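# Playing all of Brindira and writing down what the choices did

For my term project I picked Brindira, the five-part story game from Wetdale, and I played the whole thing twice. The class is on storytelling in games, so yes, this was allowed, and yes, my roommate was jealous. My question was pretty simple: when the game stops and makes you pick something, does the pick change anything later on?

## What I did

I played straight through once, going with my gut and not looking anything up. Then I started over and picked the opposite of whatever I'd picked before (when there were three or four options, I went for the rudest one). I kept a spreadsheet open on my laptop the whole time and logged every timed choice. That came to 417 lines for both runs together, counting the tiny ones like which sandwich to steal in part two.

For each choice I wrote down three things: what I chose, whether anyone reacted in the same scene, and whether it ever came up again. That last column was a pain. The game will bring back some throwaway line four hours later, and then you're scrolling up through your own notes trying to find it.

## What I found

In my first run, 108 choices got some kind of reaction right away. Usually that's one line of dialogue, or a character giving you a look. 70 of them came back in a later scene, and that's more than I would have guessed! A lot of those happen in part four, the one set in the port town of Memaswood, where everybody you've been mean to seems to have moved.

The big plot beats don't budge, though. The ferry always sinks. The sister always leaves. I was so sure I could keep her around in run two — I had been awful to her, so I figured the game would at least make her leave earlier — and she walked out in the same scene with nearly the same speech. I'll admit I was a little mad.

What does change is the tone. On the nice run, the last episode plays like a goodbye party, and on the rude run the same rooms are half empty and people talk to you in short sentences. I liked the rude ending better. The writing is sharper, and the jokes land because there are fewer of them.

Part three is the weak one. You spend most of it looking for a key card, and when you finally get it, the door has been opened from the other side. I logged plenty of choices there and hardly any of them mattered.

## Stuff that went wrong

My save file got stuck at the end of part two, so I had to replay the last chapter and try to pick the same answers from memory (the spreadsheet helped a lot). I also forgot to log silence as a choice until partway into part one. If you let the timer run out, the game treats that as an answer, and some of the best reactions come from it. I went back and fixed the first hour, but I could have missed a few.

I wanted to compare all this with Lüthi, the older game from the same studio, and I ran out of time. From the two chapters I did get through, it looks like it remembers less and branches more. That would be a good next project for somebody, maybe me in April if I can talk my way into the follow-up class. 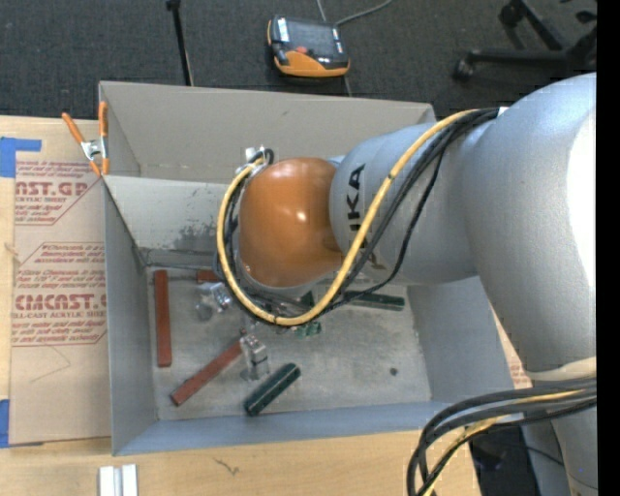 If I do get in, I'd log the silent choices from minute one and do a third run where I never answer anybody at all.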